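### 4.2 Teaching the open-ground drive by remote control

We'd done all the earlier teaching on the yard circuit at Prelden, where there's a kerb or a wall to steer by wherever you look. For this part of the study I wanted the opposite, so we took the rover out to the Brostley ground and drove it by hand with the handset while it recorded what it saw and what our thumbs were doing. Mirela Rezende and I shared the driving between us.
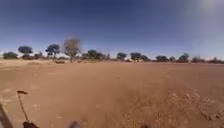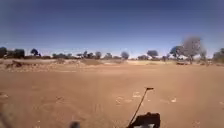
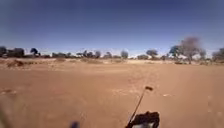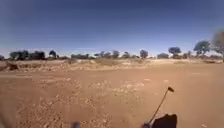

**Figure 6.** Views from the rover at the Brostley ground. Bare earth, a distant line of trees and the thin rod on the rover's own body appear in all four.

I'll admit I was a bit smug about this one beforehand. Open dirt, a clear sky, nothing to bump into – how hard could it be? The trouble is that a person driving across a place like this picks something far away and heads for it, and doesn't say so, even to herself. My own favourite was the tall pale tree with no leaves on it. It sits left of centre in the first view of Figure 6 and well over to the right in the second and third, and by the fourth there's only a smeared tall tree at the right-hand border. I'd been steering by that tree for most of a morning before Mirela asked me what I was looking at!

This matters for the teaching method because our learner (the same small network as in Section 3, with no changes) only gets the picture and the stick positions. It doesn't get the thought "go towards the pale tree until the stony bit, then come round gently". If I change my mind halfway and pick another tree, the recording shows a sudden turn with no cause anywhere in the picture. The learner will happily try to explain it with whatever it can find, and at Brostley what it can find is soil texture and a bit of sun glare.

So we changed how we drove. Before each run the driver said a goal out loud, the other person typed it in, and the goal was stored as a heading alongside the pictures. If the driver wanted a new goal she had to stop the rover first. This felt terribly fussy to begin with (I forgot constantly, and Mirela has a very dry way of saying "and where are we going now, Jussara?") but it became a habit quite quickly. We also agreed to let go of the stick completely on straight stretches, as both of us turned out to be fiddlers. I nudge left, Mirela nudges right, and neither of us can feel ourselves doing it.

After throwing out the runs where somebody forgot the rule, we kept 2,318 paired samples, each one a picture with its stick positions and heading. We trained 2 versions of the learner on them, one given the heading and one not. Everything else was held the same, including the order in which the samples were shown.

The version without the heading wasn't hopeless. It kept a steady speed and slowed down on pebbly ground, which I was very pleased about, as we had never labelled pebbly ground as anything at all; we'd just both eased off when we saw it. But it wandered. Set down facing open earth it would drift off in a wide lazy curve, and I think it had learnt an average of the pair of us. The version with the heading held its line far better and came round to a new one without the wobble we'd seen in the yard. It was worse than a person at recovering when we turned it well away from its goal by hand, and I put that down to our recordings: we were both careful drivers and hardly ever got ourselves into a mess worth learning from.

Two smaller things are worth writing down for anyone trying the same. The first is the rod. It's in view all the time, it's dark against the soil, and it shifts a little in the picture when the mount is refitted. We had thought about masking it out along with the other bits of bodywork at the bottom, and in the end we left them all in, so I can't tell you how much the learner leans on them. A reader of our first draft, at Lasico, wondered whether it might be using the rod as a sort of gunsight. It might! We haven't tested that, and we should.

The second is how long a run ought to be. Short runs gave us cleaner driving, but the rover spent too large a share of each one setting off and stopping, and the learner picked up a habit of hesitating. Longer runs fixed the hesitating and brought the fiddling back. We settled on stopping whenever the driver noticed she was bored. It's hardly a rigorous rule, and I'd like to replace it with something measured from the stick itself, such as how often it moves when the heading error is small. The stick logs we already have should be enough to try that, and Section 4.3 makes a start on it using the yard recordings.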